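Search this site Enter keywords Go

Extension Cord and Portable Cable Checklist, with Comments
Marikar building, ground floor and annex
Inspection date: 1/29/21

Scope: all cord sets, power strips, reels and detachable equipment leads kept on the ground floor or in the annex. Fixed wiring is covered by the electrical contractor's report and is not repeated. Result codes: P = pass, C = pass with comment, F = fail, removed from use.

SECTION 1 - RECORDS

1.1 Register present and current: C
The register lists 55 items. Two leads moved to the annex in March are still entered under the front office. Correct the location column.

1.2 Tags legible: C
Tags on the outdoor reels have faded. The Jurnex tags used indoors are holding up. Order the same type with the clear overlay for the reels.

1.3 Previous failures closed out: P
All items failed at the last inspection have disposal entries.

SECTION 2 - CORDS AND PLUGS

2.1 Outer jacket free of cuts, cracks and flattening: F
Item 12, heavy-duty extension cord, annex door. Jacket is flattened where the cord passes under the door, with the inner insulation showing on one side. Cut up and discarded. Do not run a replacement under the same door. The annex has a receptacle on the north wall that serves the same equipment.

2.2 Strain relief intact at both ends: C
Item 42, floor fan lead. The molding has started to pull back from the plug body. No conductors exposed. Recheck in three months, or sooner if the gap widens.

2.3 Ground pin present and straight: P

2.4 No taped repairs: F
Item 31, workshop lamp. Black tape over a nick near the switch. Tape is not accepted as a repair at any length. Replace the lead.

2.5 Braided covers: C
Fabric braid hides jacket damage. Bend the cord slowly through the fingers along its full length and feel for soft or lumpy spots. Fraying of the braid alone is a comment. Fraying with the jacket visible underneath is a fail.

SECTION 3 - STORAGE

3.1 Cords coiled loosely, no tight bends or knots: C
Mostly good. Several leads in the supply closet were wrapped around their own plugs, which loads the strain relief. Open coils with a hook-and-loop tie are preferred.

3.2 Containers clear or labeled: P
Clear bins are acceptable without a content label if the cords can be identified through the side. Opaque bins need one. 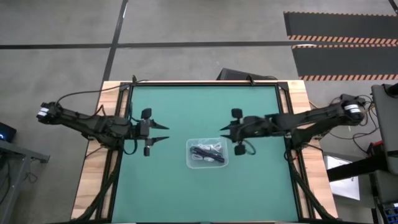
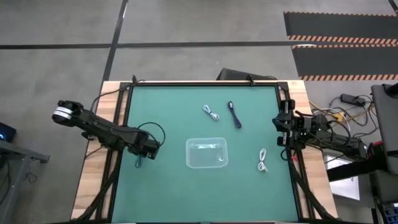
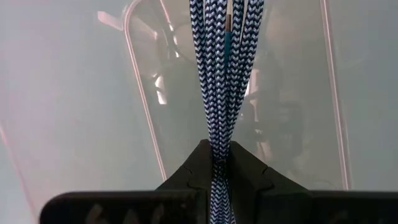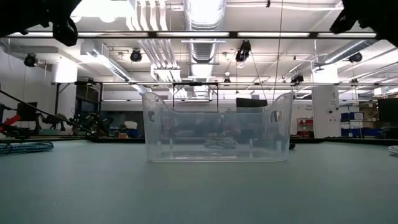
3.3 Power cords and data cables kept apart: C
Mixed storage is not a hazard in itself, but it slows down the count and leads to untagged power cords being overlooked. Use one bin for each. Tagged items should not share a bin with untagged ones.

3.4 Storage area dry and away from heat: F
Shelf above the annex heater. Surface temperature was not measured, but two cord jackets had gone stiff. Shelf cleared. Mark it as not for storage.

SECTION 4 - POWER STRIPS AND REELS

4.1 No strip plugged into another strip: F
Front office, behind the copier. Two strips in series feeding the copier, a label printer and a space heater. Separated at time of inspection. Space heaters go directly into a wall receptacle - no exceptions for short use.

4.2 Load within rating: P
Highest metered load on a single strip was 748 watts, in the break room.

4.3 Reels fully unwound under load: C
The Stirnoto reel in the loading bay has a placard stating this. The older reel next to it does not. Add one.

4.4 Overload reset works: P

SECTION 5 - ROUTING

5.1 No cords across walkways: C
One temporary run to the lobby display, covered with a rubber ramp. Acceptable for the length of the display only. Remove both together.

5.2 No cords through ceiling tiles, walls or windows: P

5.3 Slack off the floor under desks: C
Under-desk trays are fitted at nearly all positions. The remaining desks have slack lying where chair casters roll over it.

ACTIONS
- Replace items 12 and 31, update register.
- Fit an additional wall receptacle behind the copier. Quote requested.
- Retag outdoor reels.
- Recheck item 42.
- Clear sign for annex shelf.

Failed items must have the plug cut off before disposal - a tag alone is not enough, as failed cords have been taken back out of the trash before.

12 shares 0 comments

Related checklists
Ladder and Step Stool Inspection
Emergency Lighting, Monthly Test
Lotus Annex Heater Startup Checks
Fire Door Gaps and Closers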